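Still putting away my own groceries, thanks

Every few months somebody sends me a clip of a robot folding a towel and asks when they can have one at home. So when Plendwood put out its November update on chore-ready machines, I poured a big coffee and read the whole thing, footnotes and all (there are a lot of footnotes).

The short version is that we're getting somewhere, slowly. Plendwood ran one job over and over in simulation: a robot arm picks up a can from a table and sets it on a marked square. If you've ever stocked a shelf, you'll know the feeling. The company says it started 2,000 runs and got 1,969 clean placements. I had to go back and check that I'd read it right, because last year's write-up was nowhere near that!

But then you get to the part about real kitchens and real stockrooms, and things cool off a bit. Tistley, the small grocery chain that has been trying out the same software on an actual arm in its back room, gave it 55 cans to move during a slow afternoon. It managed 30 without help. A person on the early shift would have had the whole lot done before the radio got to the weather, and probably would've wiped down the shelf too.

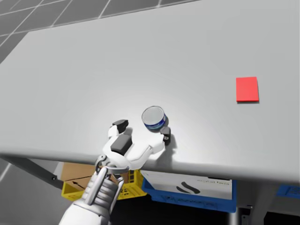
I don't think that gap is a scandal. A can is a pretty friendly thing to grab, and even so there's plenty to get right: how far to open the fingers, where to close them, how hard to squeeze, when to let go. In a simulator you can mess that up all night long and hit reset. In a store, a dropped can rolls under something and now you've got a person on their knees with a flashlight, which sort of defeats the point.

What I liked in the update is that Plendwood doesn't hide the boring failures. Most of the bad runs were fumbled grips, where the fingers closed a little early and pushed the can away. A smaller group got the can up fine and then put it down half on the square and half off. (My kids unload the dishwasher in much the same spirit.)

Rowbotham, which makes shelving and would clearly love to sell some to robots, is already talking about wider gaps and plainer surfaces for stores that want to try this. I'm less excited about that. If I have to rebuild my pantry so a machine can find the soup, I'll just keep finding the soup myself.

Next up is a longer trial at the Brovovmont warehouse, with mixed shelves this time, so boxes and bags along with the cans. Bags are the ones I'm curious about. They sag, they slide, and they never sit the same way twice, and I've dropped enough rice on my own floor to have some sympathy. Plendwood says it will post the results in the spring, good or bad, and I'll write them up when they land.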